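**Ticket 463: paired hand grippers, closing on thin paper**
Project: Vumport
Site: Hindari, bedroom set
Status: open, again
Priority: medium (was low until it bit the good booklet)

Symptom: the jaws close on a sheet or leaflet lying flat, the log says "grasp OK", and the paper stays where it was. On anything with a bit of thickness they behave. On a single card over quilting they pinch fabric, decide they have won, and lift the bedspread like a magician who has lost his notes.

**Morning**

Swapped the finger pads left to right. No change. Swapped them back, and gained a screw, which I have put in a cup.

Re-zeroed the jaw encoder. It now reads 23 counts when fully shut and should read 0. Re-zeroed again and got 23 again, so at least it's loyal.

Cards and leaflets laid out on the blue cover, jaws open, approach at the slow setting.

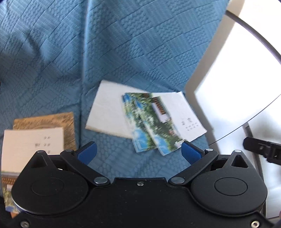

Ibrahim: Before you strip anything, check which threshold file it loaded. Nimitz had the same false "grasp OK" in May and it was still running the values for cardboard boxes. Also please stop testing on quilting. The stitching gives it something to grab, and the force reading looks lovely right up until you check what's in the jaws.

Checked. It was the cardboard box file. Contact threshold 819, when the paper file has 435. I would like it recorded that I had the jaws in pieces by then.

**After lunch**

- Loaded the paper file, power cycled, confirmed 435 in the log.
- Encoder offset still 23. Entered it by hand as a correction. I know.
- Flat single card: missed, but reported the miss. I never thought I'd be pleased to read "grasp failed".
- Flat leaflet, approached from the corner: picked up, then dropped on the way over.
- Booklet, approached along the edge: held. 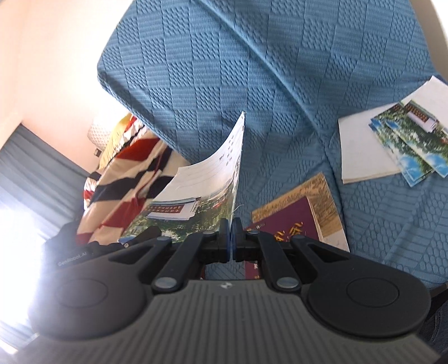
*Edge grip on a booklet, jaws closed.*

Not moving the test off the quilting yet, sorry. The job is sorting papers on a bed, and beds come with bedspreads. Will add a run on a bare board for comparison if somebody can tell me where the board went.

**Left to do**

1. Find out why the loader falls back to the box file without a word. It should stop and complain. Everything else here does.
2. Proper fix for the encoder offset. Suspect the magnet has shifted on its shaft.
3. Add a check for fabric in the jaws before it's allowed to say OK.
4. Work out where the screw in the cup belongs. The gripper runs without it, so please don't lift it above your face.

Leaving this open until item 1 is done. Closing ticket 435 as a duplicate, and yes, it has the same number as the threshold. I spent ten minutes on that as well.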